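Zodside Community Rooms - Gallery: Tables and Storage in the Ground Floor Activity Room

Published December 22, 2019

The ground floor activity room at Zodside reopened to groups in July, following the replacement of its tables and the introduction of a new storage scheme for small items. The gallery on this page is provided for groups that have booked the room, or are considering doing so, and wish to know what the tables are like to work at. Measurements, booking forms and the full conditions of hire are held separately and may be requested from the Otinora office.

The scheme itself is simple. Loose items are kept in lidded boxes, one box to each activity, and the boxes are returned to the shelves at the end of every session. Cartons are accepted for short-term storage provided that they are closed and fit within the shelf space allotted to the group. At the last stocktake the rooms held 528 boxes and cartons of all sizes, together with 1,253 smaller items listed by activity.
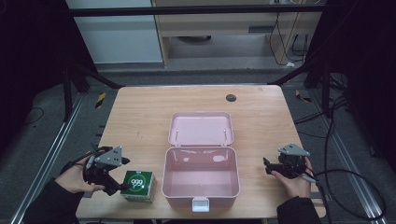
Pink storage box with its lid folded back, and a green-and-white carton marked 999.

Hinged boxes were preferred to those with separate lids, which had a tendency to be mislaid between sessions. Groups are asked to empty a box fully before passing it to another activity, and to check that the latch closes before the box is put away. Boxes with a broken latch should be handed in at the office - they should not be returned to the shelf.

The tables were selected after a trial of two finishes under the Clorico refurbishment programme. The darker finish showed dust readily and was not taken forward. A pale surface was considered more suitable for sorting work, as small parts are more easily found on it, and it has been adopted for the whole room.
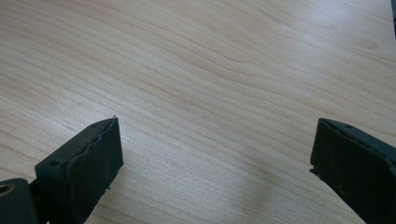
One regular user of the room wrote that the pale tops had made sorting beads and buttons far easier, but asked whether mats could be supplied for cutting and gluing. Mats are now available on request and are kept with the table cloths. A deposit of 50 pence per mat is payable and is refunded when the mat is returned clean.

Knives and hot glue must not be used directly on the tables. Spills should be wiped up at once with a soft cloth. Scouring pads and abrasive creams dull the surface over time and are not permitted in the room.

Cables were the subject of several remarks during the trial period. Where a group brings lamps, sewing machines or other equipment, leads should be passed through the round opening in the table top wherever it is practical to do so, and should be kept clear of the walkways. The carpet is grey throughout and is vacuumed each evening; small articles left on the floor may be lost. 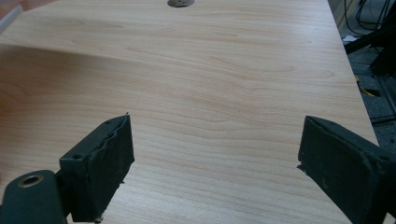

Sitthichai asked whether the tables might be moved together for larger projects, as a single table was too narrow for laying out a quilt. Tables may be joined with prior agreement. The request should be made on the booking form, and groups should allow some 15 minutes at the close of the session for the room to be put back in its usual order.

Further pictures will be added to the gallery when the shelving has been relabelled. Enquiries concerning storage space, including requests for additional boxes, should be addressed to the Otinora office in writing.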